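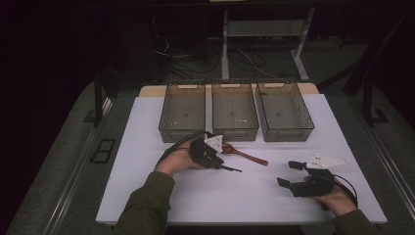
**Filed under: Kitchen, Small Fixes**

Three empty baskets and one wooden spoon - that's as far as the great drawer project has gotten, and I'm weirdly happy about it!

The baskets are the smoky see-through kind with the tiny perforations and a little handle slot at the back. My neighbor Dirk swears by solid bins (he has 18 of them, all labeled), but I like being able to tell what's inside without pulling everything out. They sit side by side nicely too, even when one's a bit crooked.

So now I have to decide what goes where. Spoons and spatulas in one, I think, and the baking stuff in another - cookie cutters, piping tips, that pastry brush I keep losing. The third one I'm saving for bag clips and rubber bands, of which I must own around 500.

The spoon gets first pick. It's that reddish brown, nice and glossy, with a long handle, and I'd hate to see it go back under the whisks (the old drawer was a mess, you'd reach in for a ladle and come out with a corkscrew). I'm doing the rest on Sunday, after I've measured the drawer again.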